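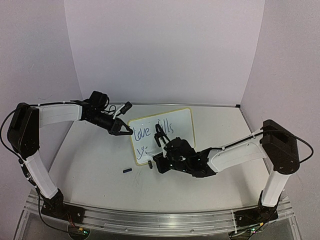 Tyra Sjögren objects to the word "chore" in the title of this checklist: wiping a board is a chore, she writes, but writing on one is a demonstration, and the two should not be scored on the same sheet. Her objection stands on file. The sheet has been split into Part B (handling and writing) and Part C (wiping and putting away), and the results are no longer added together.

CELL INSPECTION AND TASK READINESS CHECKLIST
Two-arm tabletop cell, small whiteboard task
Site: Løken
Inspected by: Gunvor Midtbø
Comments by: Ylva Tangen, Firouzeh Ranjbar
Date: 16 May 2022

Marks used: OK, FIX (must be corrected before the next run), NOTE (no action required), N/A.

PART A - CELL AND ARMS, POWER OFF

A1. Base plates tight against the front rail, no rocking by hand.
OK

A2. Rail fasteners checked with torque driver.
OK
Comment (Ranjbar): Right side took a small turn before the driver clicked. Recheck at next inspection.

A3. Cables clear of all joints through the full range of travel.
FIX
Comment (Midtbø): Left arm cable has enough slack at the shoulder to touch the upper link when the arm folds back. It does not pinch, but it rubs. Add one clip. Do not shorten the loop, or the arm will pull on the connector at full reach.

A4. Camera module on left wrist firmly seated, lens clean.
OK

A5. Gripper fingers free of ink, glue and dust.
FIX
Comment (Tangen): Dried ink on the inside of both right fingers. Ink film changes the grip on a smooth barrel more than people expect. Clean with alcohol and let dry before power is applied.

A6. Circuit boards behind clear front panel: indicators off with main switch off.
OK

A7. Walls and tabletop clean, no loose parts other than task items.
OK

A8. Emergency stop reachable from operator's chair without leaning over the table.
OK

PART B - HANDLING AND WRITING, POWER ON

B1. Both arms reach home position without contact.
OK

B2. Marker picked up from the tabletop, lying flat, in any direction.
FIX
Comment (Midtbø): Reliable when the marker lies across the table. When it points straight at the arm, the gripper closes on the end and the marker rolls away. A rolled marker is counted as a failed attempt even if the arm recovers it.

B3. Cap removed using both arms.
NOTE
Comment (Ranjbar): Works, slowly. The cap is then dropped wherever the left gripper happens to be. In a kitchen or on a shop floor that cap is lost by the end of the day. I would like a fixed place for it in the task definition.

B4. Board held steady while the other arm writes.
FIX
Comment (Tangen): The board is propped, not fastened, and tips if pushed near the top. A person steadies it without thinking. The Destudska controller has no force limit set for the supporting arm, so it either fails to hold the board or shoves it.

B5. Writing readable to a person who has not been told the text.
NOTE
Comment (Midtbø): First line mostly readable. Second line is not. Letters get worse toward the end of a line as the arm nears its reach limit.
Reply (Tangen): Agreed on the reach limit. Moving the board closer to the writing arm would help the score and teach us nothing. Leave it where it is.

B6. Time for one short line, cap off to cap on, 45 seconds or less.
FIX
Comment (Ranjbar): Best run over 100 seconds. Most of that is spent on the cap.

PART C - WIPING AND PUTTING AWAY

C1. Eraser or cloth picked up without help.
OK for eraser. FIX for cloth.
Comment (Midtbø): The cloth is grasped at one corner and hangs. The arm then wipes with the corner.

C2. Board clean after no more than 2 passes.
FIX
Comment (Tangen): Center clean, edges not. The planned path stops short of the raised trim. Same fault as the Stukard trial in November, where the arm left a border of flour around a baking tray.

C3. Marker capped, with click.
FIX
Comment (Ranjbar): No check is made for the click. The software reports success when the cap touches the marker. That is how markers dry out.

C4. All items returned to start position.
N/A - not attempted.

READINESS

Safe to run with operator seated: yes, once A3 and A5 are closed.
Safe to run unattended: no.
Ready to replace a person at this chore: no.

Comment (Midtbø): The last question comes from the standard Dridetti form and I have answered it as worded. Wiping is the closer of the two tasks. With a longer path in C2 and a stiff eraser, I expect a pass on the wiping items within 18 working days. I would not put a date on the cap.

Comment (Tangen): I would add that every failure in Part C would be noticed and fixed by a person in the middle of the job. The arms finish and report done. Until there is a check of the result, a faster arm only gets to the wrong answer sooner.

Open items: A3, A5, B2, B4, B6, C1 (cloth), C2, C3.
Copy to: Ourania Giannakopoulos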